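How to Wash and Care for Microfiber Towels

By Othmane Slaoui

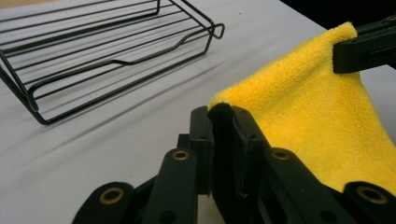

Most microfiber towels wear out in the laundry long before they wear out from use. The fibers are split very fine, and those fine ends are what pick up dust and hold water. Heat, fabric softener and cotton lint all ruin them in different ways. A towel that has gone stiff or started pushing water around the counter has usually been washed with the wrong things, and it can often be brought back.

I look after the cleaning supplies for a small block of rental apartments in Belemley, and these are the steps I use there and at home.

What you need

A washing machine with a cold or warm setting
Liquid detergent with no softener, bleach or heavy scent
White vinegar
A bucket
A mesh laundry bag for small cloths
A drying rack or line

Step 1: Wash new towels before using them

New microfiber often carries loose dye and a bit of factory lint. Wash it once by itself in cool water with half the normal amount of detergent. Bright and dark colors bleed the most on the first wash. If the rinse water still shows color, run it again before you put the towels in with anything pale.

Cut off the label while you are at it. The stitched corner of a label can scratch paint, screens and soft plastic. Use small scissors and snip the threads one at a time so you don't open the hem. Some of the newer Humell towels have a tear-off tag, and those come away cleanly if you pull along the seam.

Step 2: Shake and sort

Take the towels outside and shake them hard. Grit left in the pile will scratch the next thing you wipe.

Then sort by job. I keep three piles:

Glass and screens
Kitchen and general dusting
Floors, bathrooms and anything greasy

Wash the piles separately, cleanest first. If you only have enough for one load, leave the greasy ones out and do them by hand in the bucket.

Never put microfiber in with cotton bath towels, flannel or fleece. It grabs their lint and holds on to it, and you will find that lint on your windows afterward.

Step 3: Pre-soak the dirty ones

Fill the bucket with warm water and a small squirt of detergent. Push the towels under and leave them for 15 minutes. For kitchen grease, rub a drop of dish soap into the spot first, then soak. Squeeze them out before they go into the machine. Don't wring hard, as twisting pulls the hem out of shape.

Floor wax and furniture polish are the difficult ones. If a towel has been used for either, keep it for that job from then on.

Step 4: Wash

Set the machine to warm or cold on a normal cycle. Fill the drum no more than two-thirds full. The towels need room to move or the dirt stays in them.

Use less detergent than the bottle says. For a load of 12 towels I use 2 tablespoons. Too much soap stays in the fibers and leaves streaks on glass.

Put small cloths in the mesh bag. Close any zippers on other synthetic items in the load.

Do not add softener. It coats the fibers and they stop absorbing. Do not add chlorine bleach either, which weakens them and fades the color. Oxygen bleach is gentler, but check the care label, and I would still save it for stains that survived the soak.

Step 5: Rinse twice

If your machine has an extra rinse button, use it. If it doesn't, run a short rinse cycle at the end. Once a month or so I add half a cup of white vinegar to the last rinse for the glass towels. Keep vinegar well away from any load that has bleach in it.

Step 6: Dry without heat

Hang the towels on a rack or line with some space between them. Microfiber dries fast, and in our laundry room a load hung up after breakfast is ready by noon.

A dryer is fine on the no-heat or lowest setting. Clean the lint filter first and skip the dryer sheets, which do the same harm as liquid softener. High heat can melt the fiber tips. You can feel it when this has happened: the towel is scratchy and drags on your palm. There is no fix for that, so move it to the floor pile.

Never iron microfiber.

Step 7: Fold and store

Put towels away only when they are fully dry. A damp one in the middle of a stack will give the whole stack a sour smell. A closed drawer or a bin with a lid keeps dust off them. I store the glass towels on a different shelf from the rest so they don't get grabbed for spills.

How to rescue a towel that has stopped absorbing

Soak it in a bucket of warm water with one cup of white vinegar for an hour. Rinse well, then wash it alone on warm with no detergent at all. If you see suds during the wash, there was old soap in the fibers, and you should repeat the wash until the water runs clear.

Test it when it is dry. Put a spoonful of water on the counter and lay the towel on top. It should take up the water without rubbing. If the water beads or slides away after two rounds of this, the fibers are done.

When to replace them

Check for thin patches, loose hems and bits of grit that won't shake out. Retire anything with a hard spot from glass work straight away, and cut the old ones up for oily jobs in the garage.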